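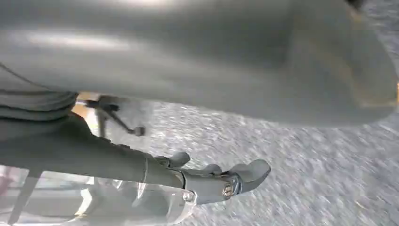
A curved pale grey surface with a thin dark cable running across it.

Skistport Border Talks Corpus
README, last revised 16th August

Welcome, and thank you for taking an interest in our little collection. It holds 4000 short passages on international affairs, nearly all of them about how neighbouring countries argue over rivers, fishing grounds and grazing land, and how they sometimes manage to settle things. Emmanuel Kariuki began gathering them for a teaching module on water treaties, and it grew rather faster than any of us had planned for.

What is in it

The passages come from speeches, press statements, opinion columns and open letters. We kept them short, with a ceiling of 500 words each, so that a student can read one over a cup of tea and still have something to say about it in a seminar. Each passage sits on its own line in a tab-separated file, with these columns:

id
text
kind (speech, statement, column, letter)
dispute (river, sea, land, other)
stance (firm, open, mixed, unclear)
notes

There are 115 separate disputes in the collection. Some have hundreds of passages and some have only one or two, so please don't read anything into how often a country turns up. It mostly reflects what we could find in English.

How the labels were made

Giorgia Benedetti wrote the labelling guide and has been wonderfully patient with the rest of us. Two readers looked at every passage and wrote down a stance without seeing each other's answer. Where they disagreed they talked it over, and if they still couldn't agree the passage was marked "unclear" and left that way. Do keep those rows in if you can, as they are often the most interesting ones to read!

"Mixed" gave us the most trouble. A minister may promise friendship in one breath and threaten a dam in the next, and we went back and forth on whether the threat should win. In the April version it did. It no longer does, so stance counts from the two versions should not be compared.

Known problems

58 passages are translations, and the notes column says so. Tone suffers in translation, and a sentence that was polite in the original can sound quite sharp. The Odera river letters are especially prone to this.

A few columns from the Tastex archive have lost their paragraph breaks. The Skostine statements have odd spacing after full stops, which we mean to fix in the next release.

Using it

Teaching and research are both fine, and we would love to hear what you did with it. Please don't use the stance labels to score living politicians.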